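Tiling one wall of a laundry room and leaving the other rough -- will it look odd?
Posted in Walls & Floors by Pushpa Prajapati

Hi all! Long-time reader, first big project. I have a small laundry room at the back of the house and I've finally saved up enough to make it nice. My budget is $3,000 for the whole thing, walls and floor and paint, and I've spent $529 of it on a tile saw, mortar and trowels, so please don't tell me to hire everything out. I want to do this myself!

What I'd love is plain square tile on the wall behind the washer, and then a rough, stony finish on the wall next to it, the kind you get with a textured coating. My sister says two finishes meeting in a corner will look like I ran out of tile. I think it could look terrific if the colors are close. I've been saving gray rooms for weeks and I'm more in love with the idea every day.

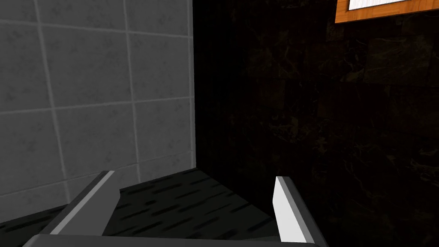

The house is from the fifties and the walls are drywall over old plaster in places. The corner is out of plumb by a good bit, enough that I can see it when I hold a level up. So I have a few things I'm stuck on. Do I tile first or do the textured coating first? Do I grout the corner or caulk it? And is there a way to hide a corner that leans without tearing it all out?

I'm also torn between two tiles. One is called Kukach, matte, mid gray. The other is Altwood, a little lighter with a softer edge. The guy at Cavlow (our local tile shop, they're wonderful) said either one would be fine and then talked me into three sample boards. I have them propped on the dryer and I keep changing my mind depending on the time of day.

Thanks so much in advance! I'm hoping to start on a Monday when the kids are back in school.

Oluf Hjaltadóttir

Pushpa, do it! I did nearly the same thing in my mudroom in March and I still stop to look at it when I come in with the groceries.

Tile first, then texture. Tiling is the messy part, and mortar gets everywhere no matter how careful you are. You don't want to be scrubbing thinset out of a bumpy wall. When the tile is in and grouted, run good painter's tape down the last column, tight to the corner, and bring your coating up to the tape. Pull the tape while the coating is still soft or it will tear and leave you a ragged line. I learned that on my first wall and spent an evening with a putty knife fixing it. 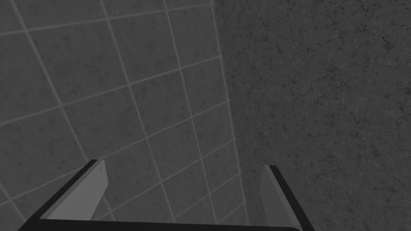

About your leaning corner -- don't start your layout there. Hang a plumb line a full tile or two out from the corner, set your straight column on that, and work back, cutting each piece in the last column to fit. The cuts will taper a little and that's okay. Where a wall of gridded tile runs into speckled, stony texture, like the corner in the second picture, the grid is what your eye follows, so keep those joints dead straight and let the rough side take up the slop. Staying in grays on both sides helps a lot too, and it's why I think your sister will come around once she sees it.

Caulk the corner, please, no grout. Two walls move separately and grout will crack there. Get a caulk in the same color as your grout and smooth it with a wet finger. Do this before the textured coating is fully painted so you can touch up any smears.

One more thing I'm a bit evangelical about: back-butter your tiles! Spread a thin skim of mortar on the back of each one as well as on the wall. It's slower, but on a wall that's part plaster it makes a huge difference in how well they grab. And skim the plaster patches with primer the day before, or they'll suck the water right out of your mortar.

For the tile I'd go Kukach. Matte hides water spots and laundry rooms get plenty of them.

Have fun with it!

Koech

Altwood for me, lighter is better in a small room. Also check behind the washer for damp before you cover anything. My total was $1,905 with the floor and I had 100 tiles left over because I ordered by the box and didn't measure twice, so measure twice. Most shops won't take back opened boxes.

If you haven't picked a floor yet, go pale. Beige goes fine with gray, whatever people say, and with a white door at the end it keeps the room from feeling like a basement.
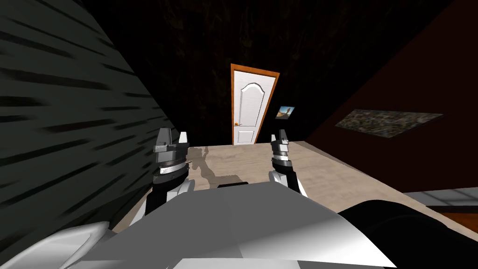

Light beige floor, white door in the far wall.

Pushpa Prajapati

Oh, these are so helpful, thank you both! Oluf, I had never heard of back-buttering and now I've watched an hour of videos on it. I'm going to try your plumb line trick this weekend with chalk, before I open a single box. And I'm so glad you said caulk, because I had grout in my cart for that corner.

Koech, I pulled the washer out last night and it's dry back there, just a lot of lint and one sock. I hadn't thought about beige at all for the floor. I'll ask Cavlow if they have anything pale that isn't slippery.

Still can't pick between Kukach and Altwood. I might set a few of each against the wall and leave them up for a couple of days.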